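Automation in Dining Services: Update for Staff

Wativis has completed the first stage of its automation program at the Pollska dining rooms. The program covers table setting and clearing, two tasks that staff have long described as the most repetitive part of a shift. A total of 23 employees work in the affected areas, and all positions will be kept through the trial period. 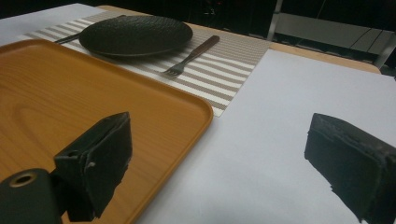
Training for dining room staff began in November and is led by Euan Ritchie, Manager of Workplace Change. Each employee attends 2 sessions and then works alongside the Pal system for 15 shifts before a new schedule is agreed. Exercises are based on ordinary table layouts, such as a round black plate on a striped placemat with a fork beside it and a serving tray within reach. Staff decide how a table should look and may stop the equipment at any time. Several have asked that worn gripper pads be checked at the start of each shift – a request that has now been added to the opening checklist.

Job descriptions will be revised to reflect the additional duties, and the revised versions will be shared with employees before they take effect. Questions about pay grades should be sent to the personnel office. The second stage, at the Dulero site, will involve a further 21 employees.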